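Tutham Community Rooms: progress report to the Ayala Fund
10 January 2022

We're really happy with how this quarter has gone! The paper cup work has taken over most of the Prirkow room (in the best way) and people keep asking when the next session is.

Spending first. Of the 1,000 dollars you gave us for tableware and cloths, 40 is left, and we'd like to carry it into March if that's all right with you. The cups came from Fadard in two deliveries, and the second was short by one sleeve, which they have credited.

We have 2,131 cups in stock across all the patterns. The mixed patterns were a good call. Families pick a design and stick with it, so far fewer cups get mislaid during tea and we're filling fewer trash bags. We've run 17 table-setting and clearing sessions, and the stacking practice at the end is the part everyone wants to stay for.

The checked cloths have held up well too. They wipe down fast, though they do bunch up at the edges, so we'd like clips for the bigger tables. 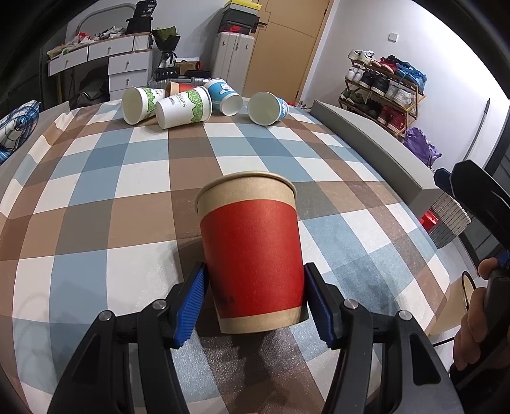 Red-banded cup upright over the checked cloth, with other patterned cups on their sides behind it.

Still to do: label the storage boxes by pattern, find a second shelf, and send you the receipts for the last delivery.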